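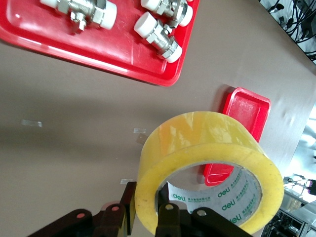

Duritport pension fund backs valve maker Prellido

By Saranya Varma
Wednesday, October 16, 2024

Members of the Duritport Municipal Workers' Pension Fund packed the town hall last night and voted by a thumping margin to put money into local valve maker Prellido, the fund's first investment in its own backyard in 15 years.

Of the 2,000 members eligible to vote, 1,644 cast a ballot, a turnout fund chair Aishwarya Kartha called "just wonderful, the best I've seen in my time here."

The fund will take a 7 per cent stake in Prellido, buying the shares from Prantl, the holding company that has been trimming its manufacturing interests. Prantl keeps a seat on the board until the sale closes in December.

It was a lively night! Retired bus driver Tetteh Owusu got the biggest cheer when he asked whether members could tour the factory. Prellido's managing director, Ilango Shenoy, said yes on the spot and offered to put on the coffee.

There were harder questions too, mostly over fees and how quickly the fund could sell if it needed the cash. Investment manager Karthikeyan Palaniappan said the stake would be valued every quarter, with the results mailed to members along with their usual statements.

The fund also agreed to look at a second proposal, a loan to the Idar ferry terminal, at its next meeting.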